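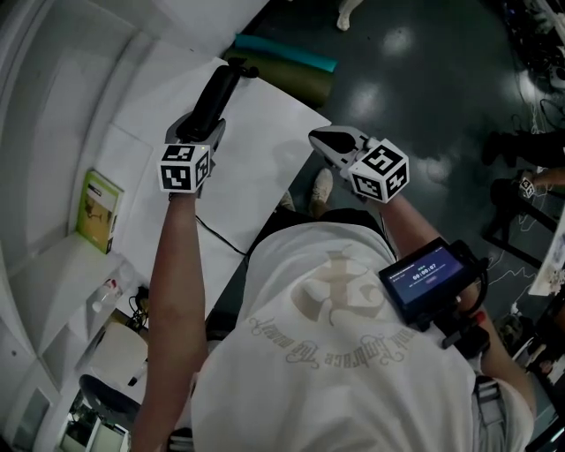 *By Josiane Brunet | Home & Kitchen | February*

White cotton T-shirts go gray and yellow for different reasons, and they need different washes.

Yellow underarms come from deodorant and sweat. Chlorine bleach can make them darker. Mix baking soda and dish soap to a paste, rub it in from the inside and leave it for an hour before washing.

Gray all over usually means too much detergent or too full a drum. Run one wash with no detergent – the foam you see is old soap coming out.

**Printed shirts**

- Turn them inside out, every time.
- Wash cold and skip the dryer.
- Iron on the reverse, or lay a dish towel over the print.
- Keep stain paste off the lettering.

**Soaking**

Dissolve 6 tablespoons of oxygen bleach in a bucket of warm water and soak overnight. I do mine on Friday and rinse in the morning. Weigh the shirts down with a plate so the shoulders stay under.

Fidelina Yupanqui wrote in to ask about collars. Use the same paste, with an old toothbrush, working along the fold.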